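Workshop notebook, 3 July 2023

Davach, episode 5, title sequence. Second pass.

Watched the broadcaster's notes arrive over lunch, which did lunch no favours. The short version is that they like everything except the music, the lettering, the length and the bit with the river. Castellanos is still the preferred cut upstairs (their name for version B, after the street the old edit suite was on; version A is Elico, and I've given up asking why).

Length first. We are at 657 frames plus the black. They want it to end on the door closing, and the door closes 14 frames after the last credit has gone, so there's a hole where the viewer looks at a door and thinks about making tea. I tried pulling the door forward. Now the producer credit sits on the hinge and reads as if he'd been shut in it. Left it like that overnight for morale.

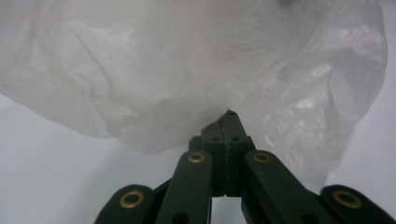
White bag, creases and shine.

Lettering. The present face is the thin wide-spaced capitals that every gloomy drama has used since the first one did well. On the big monitor it looks expensive. On the old telly in the kitchen it looks like dust. I bumped the weight up two steps and closed the spacing, and lost some of the chill but gained the ability to read who wrote it. Keep the heavier one for both cuts. If anyone asks, it was always that weight.

Still no decision on whether the title comes first or last. Last is grander. First means people know what they're watching, an idea that keeps being treated as vulgar.

Music. The temp track is the cello thing and everyone has fallen for it, as they always do with the temp track. The composer's version has the same tempo and a better ending, but it starts with two bars of breathing. I counted who flinched at the playback: all of us. Asked for a version with the breathing under the second credit. If it comes back as whistling I'm going on leave.

Synced the new stem by hand anyway. Hits now land on the bridge, the coat and the lamp. The lamp hit is a frame late and I can't hear it, but I know, and now so does whoever reads this.

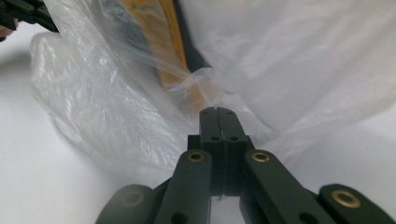 A note pencilled in the margin by the sound desk says that the lamp hit is two frames late, that it was two frames late on Friday as well, and would we please stop nudging the picture after the stems have gone out. Fair. Moved it two frames. Will not nudge the picture. (Nudged the picture once, before reading the note. Put it back.)

The river. Their complaint is that it gives away the end of episode 5. It does, if you already know the end of episode 5. Otherwise it's a river. I cut a dry version using the quarry plates and it's duller and safer and I expect it'll win. Kept the river under the Elico cut so there's something to be sad about later.

Tried slowing the quarry by a third to get some dread into it. Got a slow quarry. Grain helps a bit. Tinting it green helps more, but then it doesn't belong next to the coat, and the coat is the best shot we have.

One more thing on sequences getting longer every series. I timed the ones from our last three jobs and each is longer than the one before, and each has a skip button over it. We're decorating a button. I'd still rather it was well decorated. 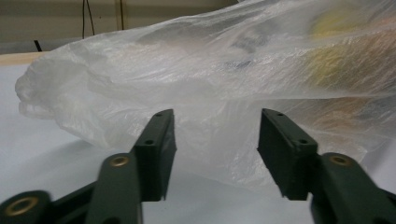 TO DO / CARRIED OVER

Export both cuts with the heavier lettering. Name them properly this time, no "final".

Ulau want the textless version by August and haven't said which one. Send the quarry. Send the river too if they seem in a good mood.

Check spelling of every credit against the signed list, not the list on the wall. The wall has an extra grip.

Year card: it says 2000 in the script and the car in the street shot is plainly newer. Either lose the car or lose the card. I vote card.

Ask for the door again without the creak. Then ask for the creak back, separately.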